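手把手教机械臂“抓杂物”:Wevow公开远程示教新进展

2020年7月13日,机器人团队Wevow公开了远程示教项目的最新进展:操作员坐在另一个房间里,戴着手套、看着屏幕,一次一次地把“怎么抓”演示给机械臂看。到目前为止,团队已经录下733段演示,其中346段是最近一轮新增的,全部由真人操作完成。

项目负责人Marin Leka说,最让大家兴奋的是软的、薄的、形状说不清楚的东西。“方块和瓶子,写几条规则也能抓个八九不离十。一团皱巴巴的料子就不一样了,手指该从哪边进、先压还是先夹,人凭手感一下就知道,写成程序可太难了!”所以他们干脆让人来示范,把每根手指的动作连同画面一起存下来,再拿去训练模型。

训练用的物件就放在灰色金属箱里,有硬有软,颜色也杂。KUKA机械臂从一侧伸进箱内,银色的多指夹爪张开,深紫色的皱料子正好落在两根手指之间,紧挨着一件薄薄的、卷边的亮黄色物件。红褐色的挤压瓶则横在箱子另一头。

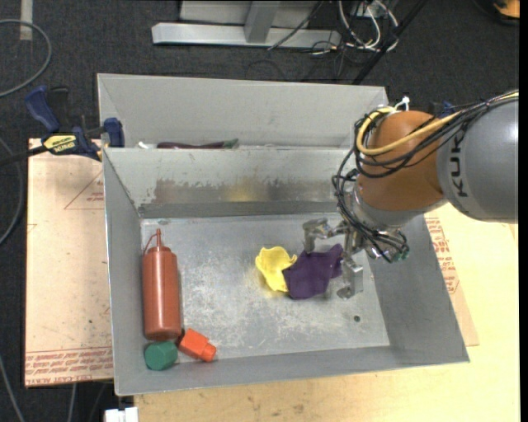
三名操作员,三种手法

负责演示的是Blagoje Hoxha、Houshang Moradi和Edin Bošković。三个人的习惯差得很远:Hoxha喜欢贴着箱底慢慢拢,Moradi下手快,抓空了马上重来,Bošković则爱先把挨在一起的东西拨开。团队起初想统一动作,后来决定全部保留,连抓空的那些也没有删。Leka认为,模型见过的抓法越多,碰到没见过的摆法时就越有办法。

一段演示通常不到一分钟,难的是延迟。早期版本里,人手动了,夹爪要慢上半拍,新手常常抓过头。今年4月换了新的控制程序以后,Hoxha说终于有了“手就在箱子里”的感觉,连手指碰到箱底那一下都能及时收住。

下一步,团队打算和Osstead合作,把同一套示教办法搬到分拣台上,让没有编程经验的一线员工也能上手教。第一批学员的培训由Everaldo Bittencourt负责,课程正在准备,演示数据的整理说明也会随后放出。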